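Prendale Robotics Club: Sorting Cell Gallery

The Prendale club built a two-arm sorting cell as its spring project. The task is simple to state: drink containers are placed on a table, and the arms put plastic bottles in one receptacle and aluminum cans in another. Club members wrote the control code, collected the demonstrations and ran the tests. Loubna Hamdy supervised. Work started in the fall term and the last test block ended in June.

Both arms use the same open-source finger design, printed in blue. The fingers are ribbed along the inner face and bend slightly around whatever they close on. Each hand carries a small wrist camera, and a separate fixed camera covers the table. All three views are recorded at the same time and go to the policy as input.

Demonstrations were recorded by teleoperation in sessions of 85 minutes. The final training set has 630 episodes. A further 15 were discarded for dropped video from one of the wrist cameras. Ayman Cherkaoui wrote the script that checks for this, and it now runs at the end of every session.

Wrist view, open hand

Most of what a wrist camera records is tabletop. The white surface reflects the room lights unevenly, and the hand puts its own shadow directly ahead of the fingertips. An early version of the detector marked that shadow as an object. Nouhaila Sqalli fixed the problem by adding images with no target between the fingers to the training set, taken at several times of day.

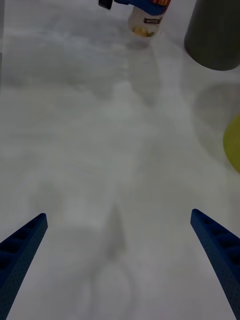
Fingers open over clear table, white container at the far side. Wrist camera.

Approach to a bottle

Clear plastic is the harder of the two materials. The body of a bottle takes on the color of whatever is behind it, so the detector relies mainly on the cap and the label. Bottles with a colored cap were found at a higher rate than bottles with a clear or white one. The team chose a side approach with the fingers fully open, closing on the label area. Grasping at the cap was tried first and dropped after the bottles swung during transfer.

Hollis Ostrowski tuned the closing speed. Empty bottles tip easily, and the final setting is slower than the one used for cans. 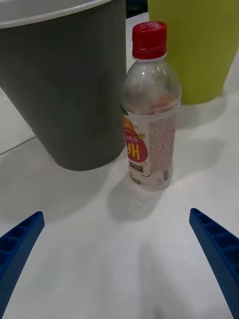 Upright bottle with red cap, gray container to the left, lime-green one behind. Wrist camera.

Receptacles

Gray is for bottles and green is for cans. The first receptacles were deep boxes, and the wrist cameras lost sight of the item before release. Open tapered shapes gave a better view into the opening and were kept for the rest of the project. Their positions are set by hand before each run and are allowed to vary by a few inches.

The release point is computed from the fixed camera. Items are let go above the rim with no attempt to place them in a given orientation, so the contents settle at whatever angle they land.

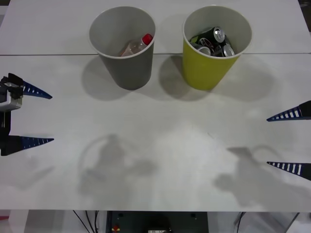 A run is scored from the fixed camera after both arms have stopped. One point is given for each item in the correct receptacle, and a point is taken off if a receptacle has been knocked over. Finbarr Ó Súilleabháin did the scoring and kept the log, which has 1694 entries, one per attempted grasp. The statistics were done in Jamovis. Failed grasps are listed by cause: missed detection, contact before closing, slip, and late release.

The log and the printed finger files are kept on the club drive under "sorting cell." Members who need access should ask Loubna on Monday after the build session.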